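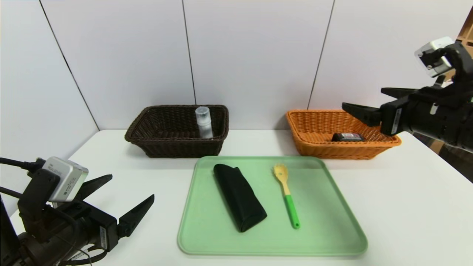 Cono finger set for parallel grippers: a review after one spring of daily use

I look after a two-armed tabletop cell in Sadville, and I've been meaning to write up these fingers since May, when the last of our old ones wore smooth and I finally gave up gluing things to them. I paid $247 for the set out of our own budget. It comes with fingers for two grippers, a bag of screws, a hex key that you'll want to throw in a drawer and forget, and a folded sheet of instructions in very small print.

A few words on how we run, so you can tell whether any of this applies to you. The arms face each other over a white table, with a silver depth camera riding on top of each one, and the work is mostly moving small household things between a tray and a couple of woven baskets. Soft glasses case, plastic bottle, little box, spork, that kind of thing. Nothing heavy. What wears us down is the variety — a pouch wants a completely different touch from a hard round tub, and we don't change fingers between them.

Fitting them

The first gripper took me most of a morning, and I'll admit a good part of that was reading the sheet with my glasses off and then with them on. The second went much faster. You open the gripper all the way, cut the power to the arm, take the old fingers off and clean the mounting faces before anything new goes near them. Mounir El Idrissi, my patient colleague on the early shift, held a light for me and pointed out that I had left a bit of old thread glue in one of the holes. Pick that out with a wooden toothpick. I stripped a screw by not doing it.

Snug the screws by hand, close the fingers slowly, and look at the tips from the side. Mine met with a gap of 2 mm at the very end on one gripper. That had me muttering about returns until I loosened everything, closed the jaws on a flat steel rule and tightened again with the rule still in there. It came up nice and even. The sheet says nothing about doing it this way and it really should!

Then do your zero again, and your camera check too if the cameras sit on the arms as ours do. Wael Benmoussa runs our calibration, and he was quite firm that even a small change at the fingertips shows up as missed grasps over the baskets. He was right, and I bought him lunch.

How they hold

I like them very much. The surface is matte black with a slightly grainy feel, and it bites on smooth plastic without my having to turn the force up, so thin-walled containers don't get squeezed out of shape. The slots cut through the fingers let you see a bit of the table past them, and I've grown fond of that when I'm standing there jogging an arm down by hand.

We kept a tally for the first month, 1,000 grasps on each arm, and I had the tips under a magnifier at the end of it. The left pair looked new. The right pair had a faint shine on the inner faces, and Salma Ait Brahim thinks we were closing that gripper harder than we needed to. We've since turned it down.

What I'd change

The edges at the back of the fingers are square, and a cable that hangs in a lazy loop will find them. I had a camera lead rub against one for a couple of weeks before I spotted it. I've gone over the back edges with fine sandpaper and added a second tie to the lead, with enough slack left for the wrist to turn all the way both ways. Please check yours.

The grain also collects dust, and wicker sheds more of it than you would think. A dry toothbrush at the end of the shift does nicely. I tried a damp cloth and it only pushed the fluff deeper into the corners.

And the price has crept up. The same set was $266 when Taha Benjelloun ordered one for the Tomness cell last week, and there's still no way to buy a single finger, so if you chip one you're buying four. I would dearly love to see that fixed. Compared with the Naciri fingers we had before I'd still choose these, mainly for tall round things, where the Naciri ones let the top lean. 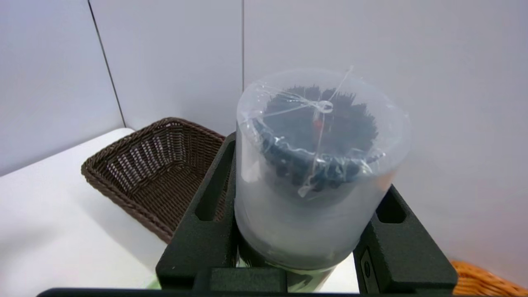

Do the screws need thread glue?

A small drop of the removable kind on each one is plenty, put on after you've lined the tips up and not before. Give it overnight to set, and go around with the key again after the first week. Two of mine had eased a quarter turn by then, both on the arm that does the most reaching.

Four stars from me, and I'll come back and add to this when the first set wears out.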